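A Ovdale abriu em setembro a sua nave de ensaios a clientes e a estudantes de engenharia, para uma demonstração de manipulação robotizada de têxteis domésticos. A sessão começou às 10h e juntou 20 visitantes, divididos por dois turnos.

O equipamento apresentado foi o Jolter, célula de braço único desenvolvida pela Plindatier para lavandarias industriais e centros de triagem de devoluções. A célula retira peças de um monte desordenado, uma de cada vez, e coloca-as num tapete de alimentação. A dobragem fica fora do âmbito desta versão e continua a ser feita a jusante, em máquina convencional ou à mão.

Segundo os dados distribuídos à entrada, a campanha de ensaios anterior à visita somou 1131 tentativas de preensão, das quais 782 terminaram com uma única peça entregue no tapete. As restantes dividem-se entre peças largadas durante a elevação, preensões duplas e paragens por tempo esgotado. A folha não discrimina os resultados por tipo de tecido, o que motivou várias perguntas no primeiro turno.

Sawsan Sayegh, responsável pela integração do Jolter, explicou que o controlador trabalha com 3 níveis de força de fecho. O nível é escolhido antes do contacto, a partir da imagem, e pode ser corrigido uma vez durante a elevação. «Se a segunda leitura não confirmar a primeira, o braço larga e recomeça. Perdemos tempo de ciclo, mas não puxamos por uma costura», afirmou.

O software de percepção é fornecido pela Hamdan e corre num computador instalado na base da célula, sem ligação à rede da fábrica. Os operadores podem rever cada tentativa num monitor lateral, com a imagem do punho e o registo de força lado a lado. No segundo turno, os visitantes puderam escolher tentativas do arquivo e pedir a repetição do registo.

Parte da discussão técnica incidiu sobre os critérios de paragem. A Ovdale pretende que a célula trabalhe por períodos longos sem operador dedicado, e a Plindatier propõe um limite de tentativas falhadas consecutivas, configurável por turno. Os valores serão fixados depois da instalação do segundo tapete. Ficou também por decidir se as preensões duplas contam como falha para esse limite.

A separação entre peças sobrepostas foi o ponto mais debatido da sessão. Os algoritmos de segmentação apoiam-se em contornos e em diferenças de cor, e ambos perdem valor em tecidos felpudos. Um volume branco com riscas onduladas em azul-turquesa, encostado a uma dobra em ziguezague nas mesmas cores, tanto pode ser uma só manta como duas peças. A fibra esbate o limite das riscas, e a sombra na zona de encontro é ligeira. Para estes casos, a Plindatier prevê acrescentar uma segunda vista, obtida com o punho rodado, antes de autorizar o fecho da garra.
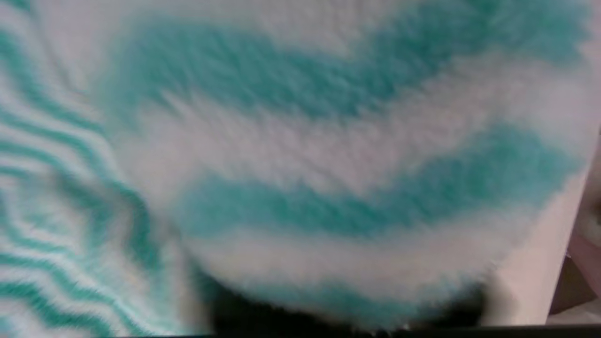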